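The Robot That Asks for Directions

At half past four on an October afternoon, the most expensive arm at Starnitden has been trying to pick up a drawstring bag for the better part of an hour, and Nomvula Shezi is eating crackers.

She is not worried. The arm is supposed to be bad at this. If it were good at it, she would have nothing to measure, and she would have to find another bag.

Shezi runs the manipulation group at Starnitden, a small robotics lab with high ceilings and a coffee machine that everyone speaks of in the past tense. For two years her team has been chasing an idea that sounds too modest to be worth a grant. Most robots that learn from people are shown a task over and over until they can copy it. Shezi's robot is shown the task a few times, sent off to try, and allowed to stop in the middle and ask for help. The method is called Jutus, which is Estonian for a chat. Reet Kļaviņa, who wrote most of the code, picked the name and has had to explain it at every conference since.

"The usual approach is that you pour in examples," Kļaviņa says. "You pour and you pour. Then it meets a bag that is folded the wrong way and it behaves like a man who has never seen a bag."

The group's old recipe needed 2000 demonstrations to get the arm through a set of kitchen and laundry chores at a respectable rate. Each one meant a person guiding the arm by hand through a motion that the person could have finished alone in three seconds. Sibusiso Joubert did many of them. He describes this period of his doctorate with the flat calm of someone back from sea.

With Jutus, the arm got to the same success rate on 158 demonstrations, plus whatever help it asked for along the way. It asked 170 times. Joubert answered most of those too, but each answer was short: a nudge of the wrist, a tap on a screen to say this edge and leave that one alone.
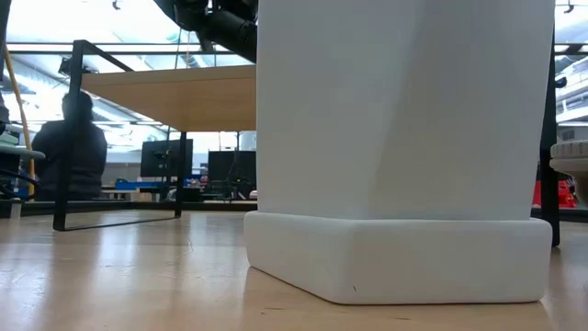

The workspace at Starnitden, seen from low along a wooden surface, with part of a black arm at the top.

The hard part was teaching the machine when to be unsure. A robot that asks too little drops things. A robot that asks too much is a toddler with a power supply. Early versions of Jutus managed to be both, barging ahead on the tasks it was failing and pausing for guidance on the ones it had down cold. One version asked for help letting go of a sponge.

The fix was to have the arm predict what would happen a moment into the future, several times over, and compare the guesses. When the guesses agree, it moves. When they scatter, it stops and raises what the team calls its hand, though that is the one thing it is already using.

Not everybody is sold. Thandeka Msimang, who works on warehouse systems at a firm called Skoko, thinks the headline number flatters the method. "They count demonstrations. They should count the minutes a person has to stay in the room," she told me. "If I have to sit there in case it has a question, I haven't gone home early."

Shezi concedes the point faster than I expected. In the group's own tests, a helper spent roughly 30 percent of a session waiting for questions that came at no predictable time. You can't go to lunch. You can't really answer email. Ariel Policarpio, the newest student, is now working on a version that saves its questions up and asks them in a batch, the way a considerate colleague might. So far it saves them up by sitting still, sometimes for a very long while.

There is also the matter of bags. Hard objects are mostly solved, or solved enough to bore people. Cloth is another story, and the arm's guesses about it scatter so widely that the threshold has to be set by hand for each fabric. The paper says so in a paragraph that Joubert wanted to move to the appendix and Shezi moved back.

Around five, the arm closes on a corner of the bag, lifts it an inch, and stops. A question comes up on Joubert's screen. He looks at it, then at the bag, and says he isn't sure either.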